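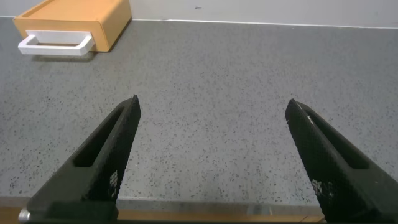 *Wrist view, cell 2, both fingers open, drawer box at upper left.*

**From:** Nermin Ekinci
**To:** murnar-cell-users
**Subject:** Re: Fingers closing short of commanded width after restart
**Date:** February 25, 2018

Kevser, all,

I've gone through the logs from both cells and I think there are two separate faults. Replies inline, then what I'd like changed before anyone runs the drawer routine unattended again.

> On the drawer pull task the gripper reported "object held" on 12 attempts in a row with nothing between the fingers. The arm then backed away along the pull vector as if it had the handle. No protective stop, no warning in the log. I only noticed when I went to reset the box and it hadn't moved.

Confirmed from the log. The held flag in the Murnar driver is derived from two conditions: finger velocity below threshold, and measured width greater than the "fully closed" value. It doesn't look at motor current at all. If the fingers stall or stop early for any reason, with or without a part between them, the flag goes true.

On your runs the fingers stopped 3 mm short of closed every time. The driver compares against the closed width stored at homing, and the stored value was wrong by about the same amount. So the flag was doing what the code says, using a bad reference.

> Homing looked normal after the power cycle. I did it with the arm in the low pose over the table because the routine had been interrupted there and I didn't want to jog it out by hand.

I think this is the cause of the first fault. Homing drives the fingers fully open, then fully closed, and records both ends. In the low pose the fingertips are close enough to the tabletop that a small tool offset error puts them in light contact. I repeated it on cell 1 with the tips just touching, and friction was enough to stall the opening stroke early. The driver took the stall point as the open end stop and scaled everything from there. With the arm raised 100 mm and homed again, the widths came back correct.

The driver should reject a homing result when the measured stroke is outside tolerance. It has a check for this, but the tolerance in our config file is set wide enough to pass almost anything. The config was copied over from the Dunolow cell in October, where the fingers are longer. I should have caught it at the time.

> Second thing, and this is the one that bothers me more. On attempt 13 it did catch the handle, pulled, and kept pulling after the drawer reached its stop. The whole box slid toward the base before I hit the e-stop. Force limit was supposed to be active.

Agreed, this is the more serious one. The force limit was configured but not enforced. After a restart the Flostton controller comes up with its default safety profile, and our startup script loads the task profile over it. The script calls the load once and doesn't read back the result. In your session the call went out before the controller had finished booting and was refused with code 441 (profile locked). The script logged that at debug level and carried on. You were running on the default profile, which has a speed cap and no force cap on the tool axis.

The speed cap is why nothing was damaged. A hand between the box and the arm's base would have been a different report.

> I've checked the fingers and can't find any visible damage apart from a thin pale mark near the tip of the right one. Might be a scratch, might be a fibre off a cloth.

I can't tell from the wrist view either. Please wipe it, and if it stays, run a fingernail across it. If you can feel an edge, swap the finger and keep the old one for me. I don't think it has anything to do with either fault. The stall reproduced on cell 1 with a new pair.

**Changes, effective now**

1. Home the gripper only from the raised pose. If the arm stops low, use freedrive to lift it clear first. Don't home over the table.
2. After homing, compare the reported stroke with the figure on the card for that cell. If they differ by more than 1 mm, don't run.
3. After any restart, read the active safety profile on the pendant. It must show the task profile by name. A green status light only means that some profile is loaded.
4. No unattended runs on the drawer routine, on either cell, until item 3 is automated.
5. Keep the area between the box and the base clear, hands included, while the pull is executing.

**Code changes in progress**

- Startup script: wait for controller ready, load the profile, read it back, and abort if the name or checksum doesn't match. Done on my branch, needs review.
- Driver config: stroke tolerance tightened for the short fingers. Done.
- Held flag: add motor current as a third condition. Not started. The current reading is noisy at low speed — I need a proper set of closures on empty air and on the handle before I pick a threshold. Planning on 110 of each.
- Pull motion: stop when the drawer has travelled its known length, regardless of force. This should have been there from the start, as the force limit was never meant to be the only thing ending the move.

I've written to Başaran asking whether the 441 refusal can be raised as a fault on the controller side. No answer yet. Until there is one, assume it's silent.

Kevser, two requests. Please send the full controller log from the session and not just the driver log, as the one attached stops at 2,000 lines and I'd like the boot sequence. Also, do you remember whether the pendant was plugged in at power-up? On cell 1 I can get the refusal with the pendant connected but haven't managed it without. It may only be boot timing, but I'd like to rule it out before the script change is merged.

Cell 2 stays tagged out until I've had both.

Nermin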